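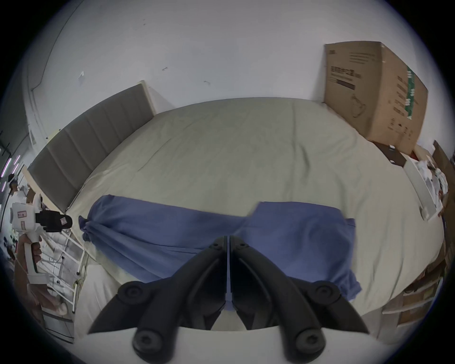
Chapter 5
Collecting Demonstrations by Hand

A learned policy is limited by the examples it is trained on. Earlier chapters treated the training set as given. In this chapter we consider how it is produced, taking as our main case the handling of cloth with two-fingered grippers carried by a person.

A demonstration is a recorded sequence of observations paired with the motions of the gripper. In hand-held collection, the operator moves the tool directly, and the camera on it records the work from close to the jaws. The position of the tool is estimated afterward. No arm is needed at the collection site, so bedrooms and kitchens can be sampled as readily as a laboratory bench.

Cloth is a demanding subject. A crumpled garment on a bed has no fixed shape, and two trials rarely start from the same state. The Warnside set, used throughout the chapter, holds 1321 demonstrations recorded in 67 rooms. Section 5.1 defines the recording format. Section 5.2 covers operator training and the rules for rejecting a trial. Section 5.3 compares Warnside with Clurov, a larger set of more than 3000 trials made in a single room, and asks which gives better results on unseen beds.

Readers should be familiar with camera calibration before starting Section 5.1.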